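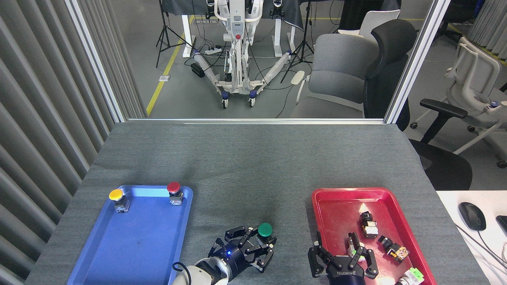

Figure 1. Sorting push-button switches between the blue and the red tray, with the multi-fingered hand on the left and the two-finger gripper on the right.

Equipment Plan for the Switch Sorting Station
Inês Magalhães, Bernardo Simões, Rozália Szekeres
Supervisor: Ermelinda Coelho
24 June 2018

1. Purpose of this report

Our group was asked to prepare a buying plan for a second sorting station. The first station stays as it is. In this report we list what must be bought, what can be shared, and what we propose to leave for the next year. All prices are in dollars and without tax.

2. What we need at the table

The work uses two trays of different colour and a mixed set of switches. The switches have mushroom heads or flat caps, and their bodies are not of one size. For this reason we asked for two kinds of gripper in the plan. Mafalda Pinheiro from the workshop advised us to keep the carpeted tabletop also for the second station, and we agree with her.

3. Small items

Trays, one blue and one red, from Andwood: $82
Mixed push-button switches, from Salgado: $305
Cable covers and clamps, from Pireck: $232
Total for small items: $619

The Salgado price was higher than we expected. We asked Akadine for the same list, but their offer had no yellow heads and the delivery time was longer, so we did not continue with it.

4. Large items

The arms and the grippers are not in our budget. They belong to the department request, which Ermelinda Coelho will send separately. We only wrote the requirements: one hand with several fingers, one parallel gripper, and spare finger tips for both.

5. Planning

Delivery of the small items takes 3 weeks. The cable covers should be ordered first, as the floor must be finished before the table is moved. Rozália will check the parcels and keep the receipts in the group folder.

6. Open points

We do not know yet if the new table can stand beside the glass wall. The place near the desks is also possible, but some chairs would need to go to another room. Bernardo will measure both places and add the drawing to the appendix.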